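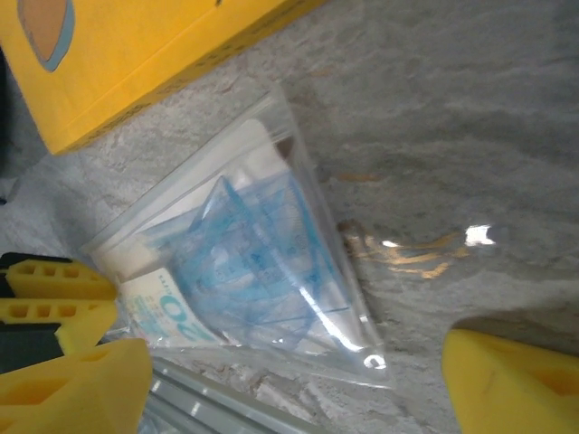 Preparing a Shared Backpack for the Next Borrower
Equipment Lending Office, Llorente Learning Center
Revised January 2, 2024

The Center lends 31 backpacks to enrolled students each term. Every bag must be emptied, checked and repacked before it is issued again. Staff should allow one clear table for each bag and should finish one bag before starting another.

1. Clear the table
Wipe the surface and let it dry. Place resealable bags and boxed supplies at the back corner, where they will not be mixed with returned items. Small articles, including first-aid supplies and pens, are to be kept in clear resealable bags so that the contents can be checked without opening them.

2. Lay the backpack flat
Set the backpack down with the front pocket facing up. Draw the shoulder straps out from underneath and let any loose strap hang free. Check the reflective strips for peeling and the buckles for cracks.
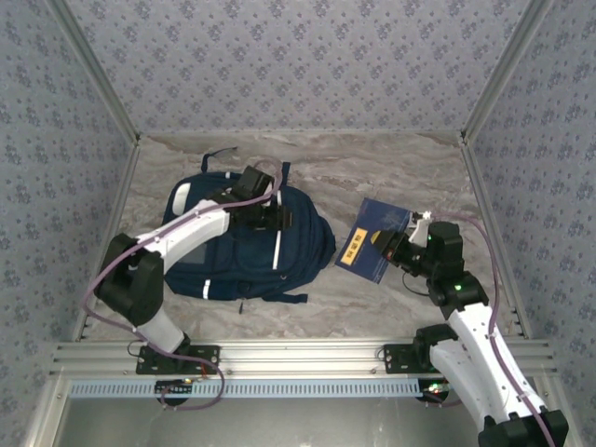

Photo: Privura / Llorente Learning Center

Open every compartment, including the narrow pocket against the back panel. Items left by the previous borrower go to the lost property shelf with a dated tag.

3. Sort the books
Remove all books and spread them out singly. Look for loose pages, bent covers and library labels. Books on loan from the Wunent collection are returned to the circulation desk and are not repacked.

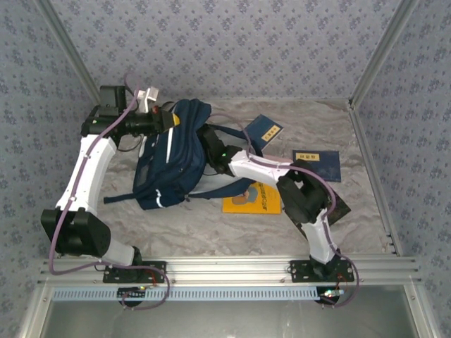 Navy backpack with four books on the work surface.

When repacking, stand the largest book against the back panel and place the others in front of it in order of size. Spines should face down.

4. Pack the remaining items
Rolled papers and cardboard tubes are packed last. Hold the main compartment open and slide the tube in along one side. A tube that prevents the zipper from closing must be carried separately.

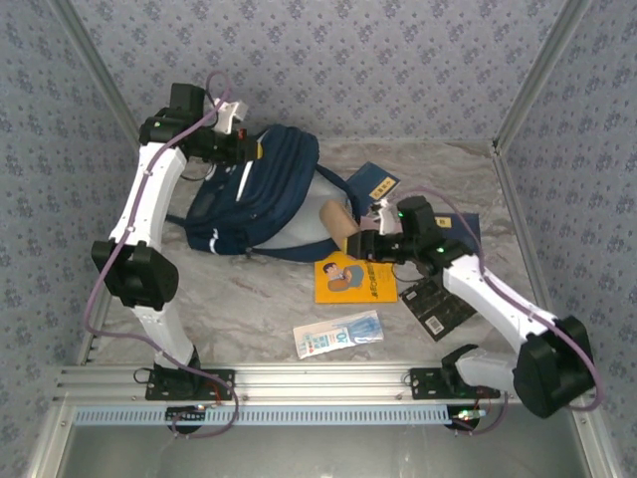

Cardboard tube held over the backpack.

5. Close and record
Fasten all zippers, tuck in the straps and enter the bag number in the lending log. Damaged bags are set aside for repair and marked with form 267, available from the Lending Office.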